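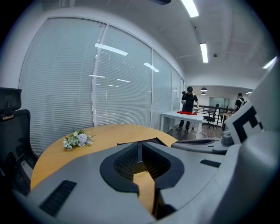
The Linura Shield is a yearly school handball tournament played in Clisutley, on the indoor court at Kukutine High School. Seven-a-side, girls and boys, ages 14 to 18. Usually held in January over a single weekend. The host school plays in matte gray with black trim, close to the gray and black in the photo, and its badge is a plain black V, the same basic shape as the V-shaped opening there. Visiting teams wear whatever they own, as long as it isn't gray. The tournament is often just called "the Shield" and should not be confused with the Lau League, a fall season competition with many of the same schools in it.

History

Handball came to the Clisutley schools late. Basketball and volleyball had the gym time and most of the money. Kukutine had a gym teacher, Chun-hung Ko, who had played as a student and marked out a court with floor tape, first only for lunch hour. A few games against the nearby Lau school followed, then a four-team day with no prize at all.

The shield itself was given by Linura, a local maker of gym mats and floor coverings, and the company name stuck. Linura stopped paying for the event after some years but the name was kept, partly as it was already painted over the gym doors. Attempts to rename it have gone nowhere.

The girls' bracket was added in the third year. Before that girls played on mixed teams, at least two on court at any time, a rule that was unpopular with coaches and not always followed.

Format

Eight schools. Two groups of four, everybody plays everybody in the group, top two go through to the semifinals. Group games are 2 halves of 15 minutes with a short break. Semifinals and final are longer, 20 minutes a half. No overtime in the group games, a tie is a tie.

Two points for a win, one for a tie. If teams finish level, the game between them counts first, then goal difference, then goals scored. If that still doesn't split them there is a coin toss, which has happened once, in the boys' bracket, and was argued over for a long time after.

Tied semifinals and finals go to one overtime period, then seven-meter throws, five each. Teams pick the throwers before the first throw and can't change them unless somebody is hurt.

Rosters are limited to 14 players. A player has to be enrolled at the school since the start of the fall term. This rule came in after a complaint about a goalkeeper who had moved schools shortly before the tournament and moved back after it.

Rules that differ from the normal game

Mostly the usual rules, with some changes:

Passive play is called earlier. Referees raise the arm quickly and the team has four passes to shoot.

Suspensions are 1 minute in group games, 2 minutes in the semifinals and final.

One team timeout per half. None in the last minute of a group game.

No resin on the ball. The floor is shared with other sports and the school does not allow it. Visiting players used to resin tend to complain, and passing in the first games is often poor becuase of it.

Venue

The Kukutine gym has seating for 367, on one side only. The far side is a wall, padded up to shoulder height, so there is very little room behind the sideline there and throw-ins are taken carefully. Crowds for the final have been put at roughly 500, counting people standing at the two ends, though the school has since stopped letting anybody stand behind the goals.

The court is slightly short. Full length would not fit with the bleachers out. The goal areas are kept at normal size, so what gets lost is midfield, and teams that like to run have less space to do it. Fast breaks are over almost before they start. Several coaches have said this favors a good goalkeeper with a long throw.

A new floor was put down ahead of the current run of tournaments and opened on 11/12/23 with a friendly between Kukutine and Lau. Lau won. The old floor had a dead spot near the left corner that home players knew and used.

Notable teams and players

Kukutine has won the boys' bracket more than any other school. Lau is the strongest side in the girls' bracket, and had a long unbeaten run there, ended in a semifinal on seven-meter throws.

Diệp Phan, a left-handed right back for Lau, is generally named as the best player the tournament has had. She scored in every game she played over three Shields and later came back to coach the Lau girls. Her low bounce shot, thrown from outside the nine-meter line, was copied by a lot of younger players, with mixed results.

Chun-hung Ko coached the Kukutine boys until he retired from teaching. He still referees group games, never Kukutine ones.

Trophy

The shield is dark wood with small metal plates around the rim, one per year. The rim is full. Newer plates go on a second board hung underneath. One early plate has the wrong winner on it, and a corrected one was fixed over the top, slightly crooked. There is no seperate shield for the girls' bracket. The winners share it, six months each, boys' champions first in odd years and girls' first in even years.

See also

Lau League
Clisutley school sports
Seven-meter throw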